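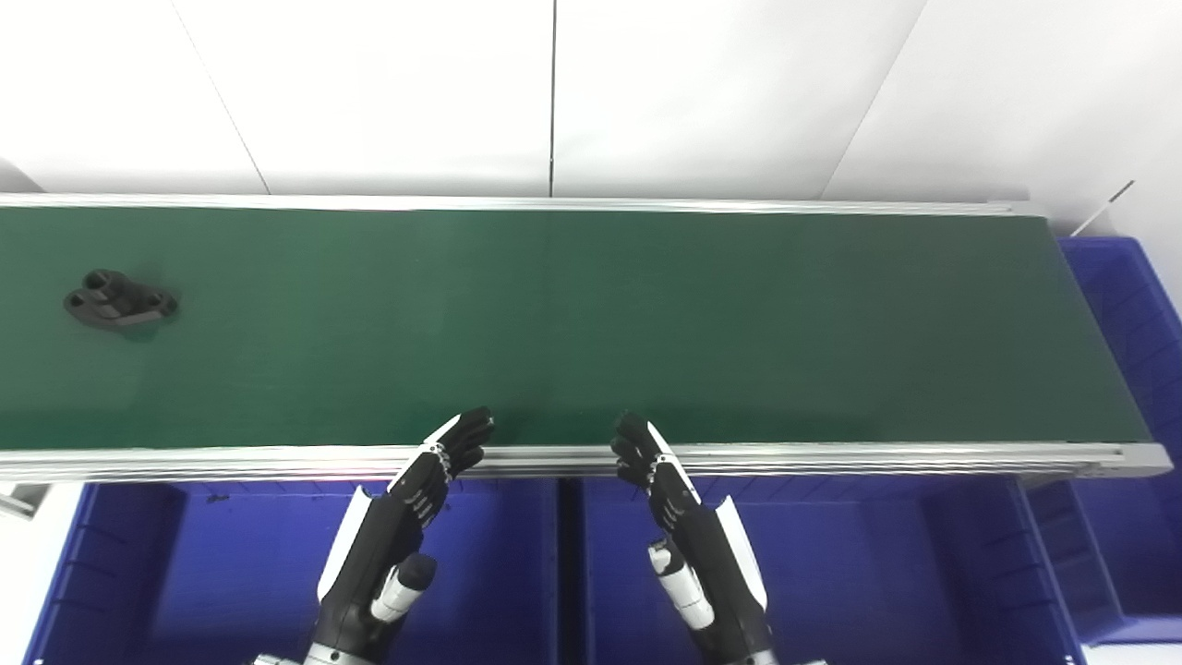
Sunday club, two hands

The robotics club of Pamcombe meets on Sunday, when the building is quiet. Its project for the spring competition in Noltville is sorting: parts come on a green belt, and the robot must put them in blue bins. Boyang Jia writes most of the code. In March the team made 67 test runs, and nearly all of them ended in a discussion about the thumb.

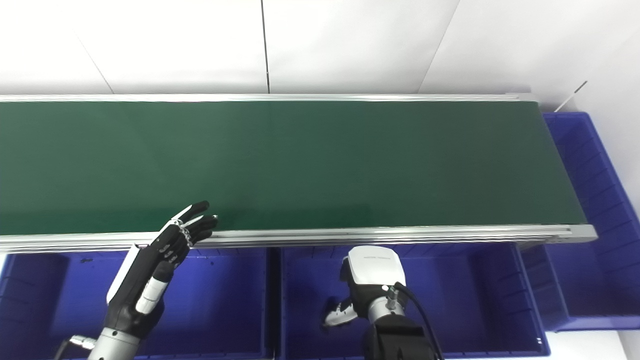
Nathalie Vachon would prefer that the club trains on fewer kinds of parts and learns them well. Jia does not agree yet. They have two more meetings to decide it, and the entry form is still on his desk.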